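Stelik Soft Grasp: README and data card

Release notes and card for the Stelik set, version 4. It goes with the grip-width method worked out at Javalness. If you only want to load the files, skip to "What is in a recording".

What this is

Stelik is a set of short recordings of a person picking up soft things with a hand-held two-finger gripper and putting them into open containers. The gripper has the same fingers and pads as the one on our arm, so a policy trained on the recordings can run on the arm without any change to the hand. The recordings come from ordinary homes and contain whatever was in the room at the time.

The question behind the set is narrow. When a soft object gets squeezed, the gap between the fingertips stops being a good measure of the object's size, and a policy that copies finger width alone tends to squeeze too hard or let go too early. We wanted to know if a policy does better when it is trained to predict how much the gap will still shrink after first touch. We call this number the remaining close.

The objects are foam pieces, sponges, folded cloth and soft packets. Foam is the largest group and gave the clearest results.

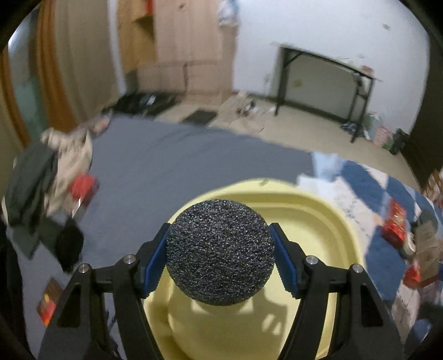 Foam disc held between the two ridged pads, over the yellow basin.

Round foam is harder than it sounds. A block can be held by two flat sides, but a disc only gives the pads a small patch on each side, and if one pad lands higher than the other the disc turns as the fingers close. Coarse foam also hides the moment of touch. The surface gives way a little before there is any real force, so we mark touch by hand from the video and do not try to work it out from finger width.

What is in a recording

Each recording has a color video from the camera on the gripper, the path of the gripper in space, the finger width over time, and a small text file with labels. The labels are:

touch: the first video step where both pads meet the object
hold: the first step where the finger width stops changing
release: the first step where either pad leaves the object
object: a plain name such as "foam disc" or "folded cloth"
target: the container, again by plain name

Finger width is measured between the faces of the pads, in millimeters. Older versions measured it between the fingertips behind the pads. If you mix versions, run the width script first or the numbers will be off by the thickness of both pads.

A recording with a failed grasp is kept and has "miss" in its label file. Please don't filter these out before reading the section on training.

The method in short

The policy sees 2 video steps and the current finger width. It outputs the next gripper motion, the next width, and the remaining close. The last of these is only used as an extra training target. At run time we throw it away, apart from one check: if the predicted value is still large when the commanded width has stopped changing, the arm backs off and tries again.

The extra target is computed from the labels as width at touch minus width at hold. Before touch it is set to that full value, and after hold it is zero. We tried a smoother version and saw no gain.

Results

We ran 27 trials per policy on the arm, all with foam discs that were not in the training recordings. A trial counted as a success if the disc ended up in the container with one grasp and no help. The plain policy, trained on motion and width only, succeeded in 13 trials. The policy with remaining close succeeded in 22.

Most of the plain policy's failures were early releases - the fingers opened slightly during the lift and the disc slid out. With the extra target that kind of failure nearly went away. What was left was mostly the turning problem described earlier, where the pads meet the disc at uneven heights.

On folded cloth the two policies did the same. We don't have a good explanation. It may be that cloth bunches up between the pads and can be held at almost any width.

Training notes

Train on misses too, but mask the width loss after touch in those recordings. The Mavar loader does this by default. With the Jayasinghe loader you have to set mask_miss yourself, and it fails silently if the label file is missing.

Do not flip the video left to right as augmentation unless you also flip the gripper path. We lost most of July to this.

Known problems

Fast wrist turns blur the video, and touch labels in those stretches can be a few steps late.

Some rooms have a bright window behind the work area. Exposure shifts when the camera turns toward it.

Plain names are not fully consistent. "Basin", "tub" and "bowl" were used by different labelers for similar containers. A merge table is in the labels folder.

The set has very few dark containers, and we have not tested the policy with any.

Changes since version 3

Width is now measured at the pad faces. Miss recordings were added back in. Touch labels for all foam recordings were redone by a second labeler, and where the two disagreed the later step was kept.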